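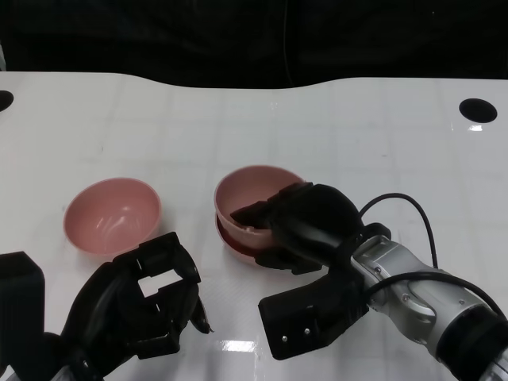 Pink bowls on a white table

Workthorpe station move and the adjusted series
Board: Records and Long Series

mossbank
Has anyone else looked at the revised Workthorpe temperatures? I downloaded the file again on 20th June to update my charts and the older years no longer match what I had saved. Most of the monthly means before the station move have been lowered by a few tenths of a degree. After the move nothing has changed at all.

I know the station was moved from the waterworks to the school field. What I don't understand is why the old readings have to be altered and not the new ones. The old ones were read off a thermometer by a person who wrote them down. I have 23 years of my own readings from two miles away and I would not go back and change any of them.

Also the trend is now steeper than it was, as you would expect if you cool the past.

fencepost_ted
They are matching the old site to the current one. It's done that way round so that each new month can be added without another correction. If you altered the new readings you would have to keep doing it for ever. The shape of the graph comes out the same either way, it just moves up or down the page.

The original readings should still be there in the raw file. Second link on the download page, the one marked "as observed".

mossbank
Found the raw file, thanks. I accept the shape is the same whichever side you shift. My point is whether it should be shifted in the first place, and by that much.

saltmarsh
It should be shifted. The waterworks site was a sun trap. South-facing brick wall on one side and tarmac up to the edge of the grass. The school field is open on three sides and 80 metres further up the hill. You would expect it to read cooler, and if you join the two without any correction you get a false drop in the year of the move.

grumbling_drain
And if the wall was there for the whole of the old record then it was there at the beginning too, so it doesn't affect the trend within that part. You only need one step at the join. But look at the revised file, it isn't one step. The correction is larger in summer than in winter and there is a second smaller break several years before the move. What is that one for?

saltmarsh
Summer being larger makes sense with a wall in the sun. I don't know about the second break.

fencepost_ted
The notes file says "screen replaced, see log". I haven't seen the log.

grumbling_drain
Nor has anybody outside, as far as I can tell. That is my objection. I've no quarrel with correcting for a move that everyone agrees happened. But a break that turns up in a statistical test and then gets explained with three words is a different thing. With enough neighbours to compare against you'll find breaks everywhere.

hillfoot2
How many neighbours did they use?

grumbling_drain
Two that I can see. Drelten and Wideck.

hillfoot2
Then that's thin. Drelten is on the coast and Wideck is in a frost hollow. On a still clear night Wideck can be well below everyone else and Drelten hardly drops at all. I wouldn't use either one to judge Workthorpe, at least for minimum temperatures.

saltmarsh
You don't need the neighbour to have the same climate. You need the difference between them to stay steady over time. Wideck being in a hollow doesn't matter if it has always been in a hollow.

hillfoot2
It does matter if the number of still clear nights changes from one spell of years to the next. Then the difference isn't steady. We had this same argument about the Wideck frost dates.

saltmarsh
Fair enough for the minimums. I still think the maximums are all right.

mossbank
I've now done the sum myself on the maximums. I took the difference between Workthorpe raw and Drelten for every month where both have a value, which left me with 217 months. There is a clear step at the move. It is a bit smaller than the correction in the revised file but not by a lot. I can't see the earlier break by eye. I could believe it or not believe it.

I haven't done Wideck because their file has gaps all through the middle.

fencepost_ted
Good work. Could you put the spreadsheet up?

mossbank
Will do when I've tidied it. It has my own garden readings in it as well and the columns are in a mess.

kettle_moraine
Sorry if this is a basic question. If the correction at the move is about right, what difference does the earlier one make to the overall trend? Is it worth arguing over?

grumbling_drain
Take it out and the trend drops by a small amount. It still goes up. I've never said it didn't. My complaint is that they publish a figure to two decimal places and then the choice of whether to include one undocumented break moves the second decimal place. Give a range and I'd be happy.

saltmarsh
They do give a range. It's in the notes.

grumbling_drain
They give a range for the readings. It doesn't include anything for the corrections. Read it again.

saltmarsh
I've read it again and you're right, it only covers the instruments. I'd assumed it was the lot.

oldgauge
I had some contact with the station when it was at the waterworks so I can help with the screen. The old wooden one was rotten at the base and was swapped for a plastic one from Konstantinidis. The thermometers went to a logger at the same time. I think it was in June but wouldn't swear to it. There was an overlap with both screens running side by side for eight weeks. The plastic one read slightly higher on sunny days with little wind, which other people have found with small screens too.

So the break is real. Whether they've got the size of it right I couldn't tell you.

grumbling_drain
That's useful, thank you. Were the overlap readings kept?

oldgauge
They were in a red book in the pump house. Whether the book went anywhere when the pump house was cleared, I don't know.

hillfoot2
Hang on. If the plastic screen read higher, then the readings before the swap should be raised to match it, shouldn't they? The revised file lowers them.

fencepost_ted
It lowers them overall, because the correction for the move comes on top and is the bigger of the two. Look at the size of the correction before the swap compared with after it. It should be slightly smaller before.

hillfoot2
Just checked. It's slightly smaller before in the summer months. In winter it's the same to a tenth. So it goes the right way.

mossbank
That changes my mind on the earlier one, then. I'd still like the log to be put up with the data. It took a chance reply on here to find out what "screen replaced" meant.

grumbling_drain
Agreed on that. I've written to the contact address asking for the log and for the overlap readings if they have them. I also asked whether they'd run it with Wideck left out.

kettle_moraine
Is the Workthorpe rainfall affected by any of this? I only use the rainfall.

oldgauge
The gauge moved at the same time, but I've not heard of any correction. The school field is windier so I'd expect it to catch a bit less, snow especially. I would be careful with joining the two.

kettle_moraine
Right. I've been joining the two.

mossbank
Spreadsheet is up in the files section, under Workthorpe. Ignore the tab called "garden old", the maximums for one of the winters are in the wrong column.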